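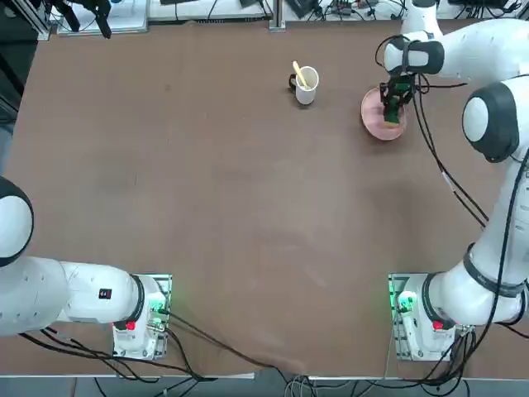 The two arms at Merkard, right one over the pink plate.

Dec 1, 2018

Saturday, and I went to the lab anyway. I told myself it would be only for the morning, then I came home when it was dark. I want to write down what I understood about the planner before I sleep, because on Monday Rawan will ask me and I know I will explain it badly if I do not prepare the words.

The problem is still the same one from September. The planner gives a path for the right arm, the path is correct when I check it on the screen, and then at the end of it the gripper comes down with a small sideways push. On a heavy thing you would not see it. On a plate it matters. I had blamed the calibration for weeks, and I repeated the calibration so many times that Hala Sabbagh asked me if I was being paid by the marker board.

Today I finally read the logs in the slow way, line by line, with a ruler under the line on the monitor like my grandmother did with the newspaper. The planner and the controller do not use the same time. The planner stamps the path when it begins to compute, and the controller takes this stamp as the moment when the motion should begin. So when the computing is long, the controller believes it is already late, and it tries to catch up by cutting the first and the last part of the curve. In the case I studied, the stamp was old by 1799 milliseconds. I read this number several times. Then I went to make tea.

Bjartur wrote the stamping part before I came to Jiststead. I don't want to sound as if I blame him, he wrote it for one arm and a simple planner which answered immediately. I sent him a message, and he replied in 10 minutes, on a Saturday, that he remembers this line and never liked it.

The repair is small. I moved the stamp to the moment when the path is handed over, and I added a check that refuses any path whose first point is too far from where the joints are now. This check is more important to me than the stamp. Before, the controller accepted everything with politeness. Now it says no and writes why in the log. I also changed the message, the old one said only "bad trajectory", and I have lost enough evenings to those two words.

The second part of the day was for the grip. I am still not satisfied with how the software decides that something is held. For hard things we look at the finger position and the motor current, and both agree quickly. Soft things are another story. Felt goes on giving way after the fingers touch it, so there isn't one clear moment in the current, it is more like a hill.
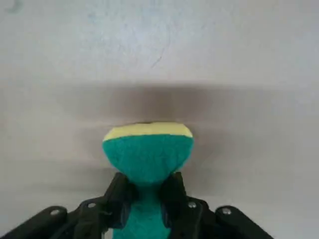 So a threshold is the wrong idea here, or at least one threshold for everything is wrong. Rami thinks we should use the wrist camera also, and compare how the object moves against the wall behind when the wrist turns. If it stays fixed relative to the fingers, it is held. I like this but I am afraid of shadows. The gripper makes its own shadow on the wall and the shadow moves too, and I am sure that a simple difference of images will take it for the object. Perhaps the color can help with a thing so strongly teal, but tomorrow it will be a gray thing on a gray wall, and then what.

I wrote a small tool to replay the current and the wrist images together with one slider. It is ugly and the slider jumps at the end. It keeps nearly 3000 images in memory before it becomes slow, and for now this is enough. Biljana Kos wants it inside Zallora so that everybody can open it from the browser. I said yes too fast, I think. I have not touched the Zallora code since the summer and I remember that the build was a full day of suffering.

For Monday: show Rawan the log before and the log after. Ask Bjartur if the left arm has its own copy of the stamping code - I suspect yes. Put the limit for the new check in the config file, at the moment it is written directly in the code and I am ashamed of it.

I forgot to call my sister. Also I left my lunch box in the lab again, with the fork in it.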